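19/04/2019, student arm project, lid task

Back at the white tables with Kausar Orakzai and Themis Deligiannis, and I'm glad to say the mood is a good deal better than it was before the break! Kausar has rewritten the approach so the wrist settles before the fingers get anywhere near the rim, and she has slowed the last stretch down to 30 mm/s (I would have gone faster, but it's her program and she was very patient with me about it). Themis is keeping the waypoint file, which now has 267 lines, most of them comments, bless him.

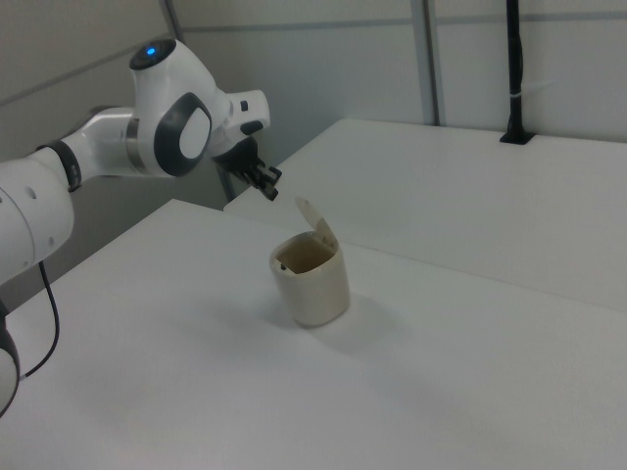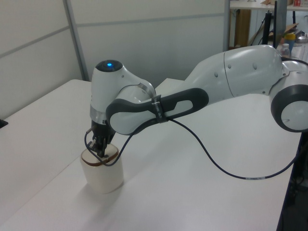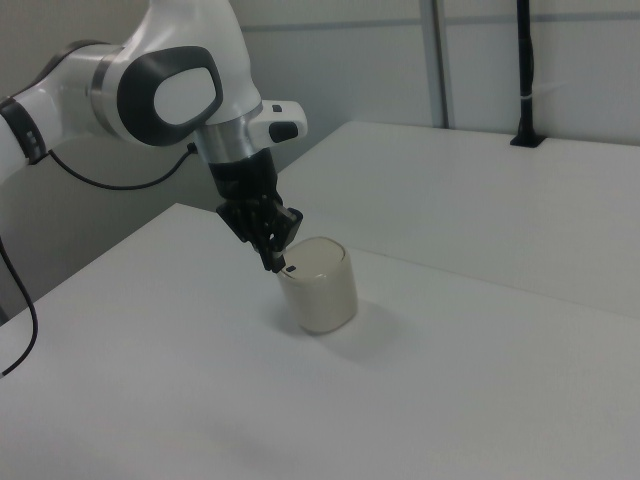 *Arm and gripper at the little cream container: lid up in the first, lid down in the third. Second one is fingers in the cup.*

I still want the students to write down where the container sits before every run, in pencil, on the sheet, even when they're sure it hasn't moved. Kamran Hashmi asked whether we could share waypoints with the Mundeck club. I said yes, gladly, once the names make sense to somebody besides us (we have a "p_new" and a "p_new_new").

Still to do before the May showing: tidy up the names, try the closing move from the other side, and ask Ngaio Tipoki if her group can spare us a second container. Aqeel Jatoi has the gripper force notes, so get those from him first.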